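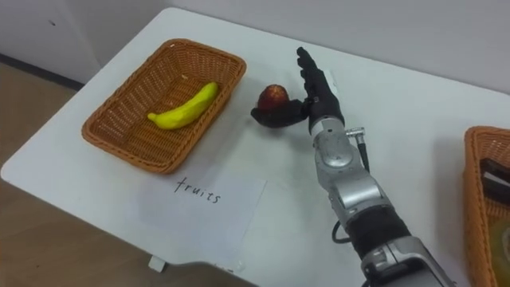 Plakdale Community Boards > Food and Kitchen > Bananas going brown in two days??

marrowfat
22 May 2025
Right, I need help from people who know fruit. Every bunch I buy is fine on the day, then two days later it's spotty and by the end of the week it's fit only for cake. I've got them on the worktop next to the kettle (only free space, tiny kitchen). My mum swears by the fridge but I thought that was a crime? I'm fed up of banana bread, and I never thought I'd type that!

pipandpeel
Are they in with apples? Apples give off loads of ethylene and it speeds everything else up. Move them away from each other and away from the kettle too, steam and warmth won't be helping.

tuppence_h
Fridge is fine once they're ripe. The skins go a horrible dark colour but the inside stays firm for days. Just don't put green ones in, they never ripen properly after.

old_dripping
Disagree with the fridge, sorry. I've tried it more than once and the texture goes odd, sort of woolly. Buy fewer and buy them greener, it's cheaper than all the gadgets. I paid for one of those Skolico banana hooks and it did nothing except fall over.

tuppence_h
Woolly?? Never had that. Were they ripe when they went in?

old_dripping
Ripe enough! We'll have to agree to differ.

marrowfat
Apples are in the same bowl, yes. Oops. Moving them tonight. Has anyone tried wrapping the stalks in cling film? My neighbour does it and looks very smug about it.
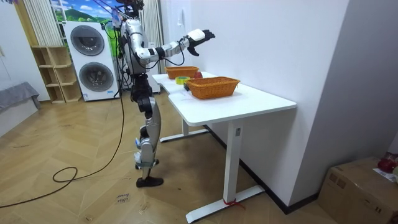
greengagegirl
Does the cling film have to go round each stalk, or just round the whole bunch at the top?

pipandpeel
Round each one is meant to work better, so split the bunch first. I did it for a while and got maybe an extra day out of it, then couldn't be bothered with the faff.

old_dripping
All that plastic for one day. Eat the banana!

greengagegirl
Ha, fair. I freeze mine - peel, chop, lay them flat on a tray first so they don't set in one great lump. My Vomby blender is nearly 5 years old and still gets through them, though it sounds like a lorry reversing.

quincey_jam
Coming at this from the other side, I WANT mine brown. Spotty ones mashed on toast with a bit of cinnamon, lovely. Marrowfat, if you're anywhere near the Plattner Road end I'll have your old ones off you.

marrowfat
Quincey you may regret that offer! Quick update, bananas now on the shelf by the back door, apples in a different room altogether. This lot went out there fairly green so I'll see how they get on and report back.

tuppence_h
Put one in the fridge as a test. Go on. Then you can tell old_dripping I was right.

old_dripping
I look forward to the woolly results.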